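Workshop > Notebook > Fermenting bench

Yogurt culture notes, Eldale kitchen bench
May, started 7 am
Posted by the bench two notebook keeper 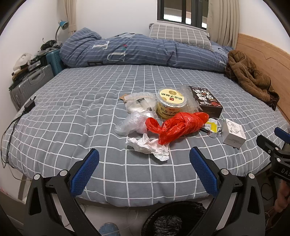 Where the last batch went wrong

Okay, so the last lot of set yogurt was grainy again and I am a bit cross about it. Same milk as always (the full cream from Eldale, unhomogenised), same starter, same jars. I've gone back through my scribbles and I reckon I let the milk get too hot and then got impatient cooling it. There's a line in my own handwriting that says "near enough, in it goes", which is not very helpful, thanks me.

What I'm after is the old-fashioned kind with a proper skin on top, the thick creamy layer you have to push a spoon through. You only get it if the milk isn't homogenised and if you leave it alone while it cools. I kept stirring. Every time I walked past, I stirred!

Today's go

Heated 1000 mL in the big Grimiron pot, lowest flame, lid off. The Grimiron holds its heat for ages, so I turned the gas off early and let it coast. Poured it from a height into the wide bowl to get some froth up, then walked away and cleaned the drain trap so I wouldn't fiddle with it.

Skin formed nicely. Slid a knife down one side and tipped the milk out from underneath into the jug, leaving the skin in the bowl. Stirred 100 mL of the plain starter into the jug, then poured it all back down the same side, very slowly, so the skin floated up again. Lost a corner of it but the rest came up in one piece and I did a small dance.

Into the Padent incubator, middle shelf. The door seal on the Padent is getting tired (it's a 1999 model, fair enough) so I've put a folded tea towel along the bottom edge. Someone please order a new seal, the part number is on the sticker inside the cupboard.

The Kaneko probe

Reading differently from the glass thermometer again, by 2 degrees in warm water. I've gone with the glass one and written GLASS on the jar labels so we can compare later. If you use the Kaneko for cheese, check it first.

4 pm

Peeked. Wobbles in one lump, skin still on top and a lovely pale yellow colour. Smells mild, so I'm giving it another hour before it goes in the fridge. Please don't move the bowl, and please don't put the fish on the shelf above it.

Still to do: try the same thing with goat's milk, though I doubt there's enough cream in it to bother. Wash the muslin.

Contact the Eldale bench by the notebook page | Copyright Eldale Workshop Kitchen | Back to top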